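2019-08-03 - en direct (enfin presque) du labo de Zallwood

Petite nouvelle qui me fait très plaisir : l'équipe de Chelsea Bainbridge vient de mettre en ligne ses premiers résultats sur le démontage et le remontage d'ordinateurs de bureau par bras robotisé. Je suis le projet depuis octobre dernier, quand il n'y avait encore qu'un cahier des charges et beaucoup de café, alors forcément je ne suis pas très neutre !

Le projet s'appelle Skernis. L'idée, c'est d'apprendre au robot des gestes fins (saisir une barrette mémoire, la présenter au-dessus de son emplacement, appuyer juste ce qu'il faut) à partir de démonstrations faites par des humains, sans programmer chaque trajectoire à la main. L'équipe en a enregistré 676, toutes téléopérées, et m'a confirmé que les ratés sont restés dans le lot. C'est même un des points intéressants de l'article : quand l'opérateur s'y reprend à deux fois, le modèle apprend aussi comment on se rattrape. J'avoue que j'aurais tout nettoyé, moi.

## La méthode, en deux mots

Le système reçoit les images d'une caméra portée par le poignet du bras et celles d'une caméra fixe. Il ne prévoit pas un mouvement complet - il en prévoit un petit bout, l'exécute, regarde à nouveau et recommence. Pour l'insertion, il change de rythme : les pas deviennent beaucoup plus courts dès que la pince s'approche de la carte mère. Chelsea appelle ça « lever le pied avant le virage », et je trouve l'image assez juste.

L'autre ingrédient, c'est ce qu'ils ont baptisé la passe Usmani. Avant de descendre, le robot marque un arrêt au-dessus de la zone visée et compare ce qu'il voit avec les démonstrations les plus proches. Si ça ne colle pas, il remonte et corrige. On y perd un peu de temps, et quand on assiste à un essai on a franchement envie de lui dire d'y aller, mais les insertions de travers ont bien diminué.

Sur le poste de travail, le boîtier est couché, côté ouvert vers le haut, et la pince arrive à la verticale des emplacements mémoire. À gauche, un support gris imprimé en 3D, avec ses blocs et ses rainures.
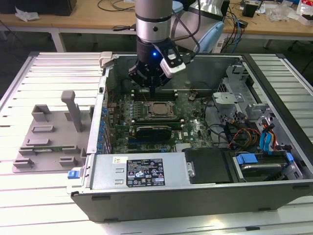

## Et alors, ça marche ?

Plutôt bien, oui ! Sur les boîtiers déjà vus pendant l'entraînement, l'équipe annonce presque 10 fois moins d'insertions ratées qu'avec sa méthode précédente, celle à trajectoires fixes. Sur trois modèles de tour que le système ne connaissait pas, c'est plus inégal : deux passent correctement, le troisième coince souvent à cause d'une nappe de câbles qui cache les emplacements. L'article consacre une page entière à ce cas, avec les courbes, et c'est celle que je vous conseille de lire en premier.

Les câbles, d'ailleurs, restent le gros sujet. Un connecteur rigide, le robot s'en sort. Un fil souple qui se balade devant l'objectif, beaucoup moins. Chelsea m'a dit qu'ils avaient essayé de l'écarter avec le bout de la pince, « et on a surtout appris à ranger les câbles nous-mêmes ».

## La suite

Les cinq prochains mois seront consacrés au retrait des disques et des cartes d'extension, avec des essais prévus chez Olham, qui reconditionne du matériel de bureau et voudrait voir ce que ça donne sur des machines plus poussiéreuses. Les démonstrations doivent être publiées avec le code, mais la licence n'est pas encore choisie. J'ai demandé si je pouvais venir téléopérer une séance moi-même (on peut rêver) et on m'a répondu « peut-être ». Je prends ! Si j'y vais, je vous raconte, y compris le nombre de barrettes que j'aurai posées à l'envers.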